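Observational Astronomy, Unit 4: Calibrating CCD frames
Course handout, revised 3 Mar 2021

4.1 What the detector records

Each pixel value is the sum of the sky signal, light from the target, thermal (dark) current and a fixed offset called the bias. Only the first two arrive through the telescope. Calibration removes the others and corrects for uneven response over the chip.
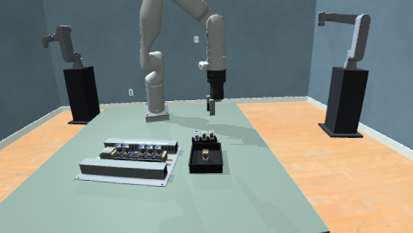

4.2 Bias and dark frames

A bias frame is a zero-length exposure with the shutter closed. Take 38 and combine them by median. A dark frame is also taken with the shutter closed, but for the same length of time and at the same chip temperature as the science exposure. If the times differ, subtract the bias first and scale the remainder by the ratio of exposure times. Do not scale a dark that still contains the bias.

The Plistton data set has a bias level of 121 counts. Values in the overscan strip drift slightly during the night, so use the strip from each frame and not the nightly mean.

4.3 Flat fields

Flats are exposures of an evenly lit source, either the twilight sky or a dome screen. Subtract bias and dark, then divide by the median of the frame so that the typical pixel equals one. A separate flat is needed for each filter. Dust rings move if the camera is rotated, and a flat taken before the rotation must not be used after it.

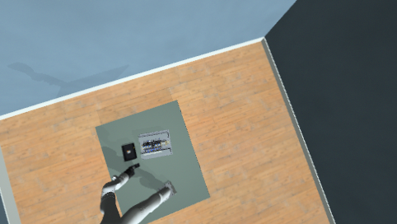 Fig. 4.1. Simulated two-armed robot over a work surface.

4.4 Order of operations

Science frame, minus bias, minus scaled dark, divided by normalised flat. Relodero applies these steps in that order by default. Check the log file, as it skips a missing flat without stopping.

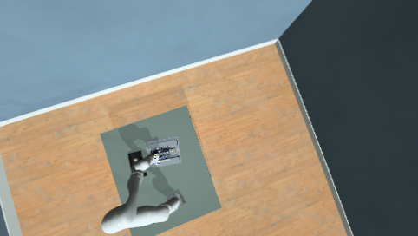
Fig. 4.2. White robotic arm on a square mat, computer rendering.

4.5 Exercise

Reduce the 56 frames in the Clinstead folder. Report the background scatter before and after flat division, and state which pixels you masked. Further reading: Edwards notes, section 2.

Comments (3)

mfield: Is the overscan strip trimmed before or after the flat?

tutor_obs: Before. Measure it, subtract, trim, then carry on with 4.2.

k_ash: The link to the Clinstead folder works again, thanks.

Shared 38 times | 1,792 views
Contact the course office | Copyright | Back to top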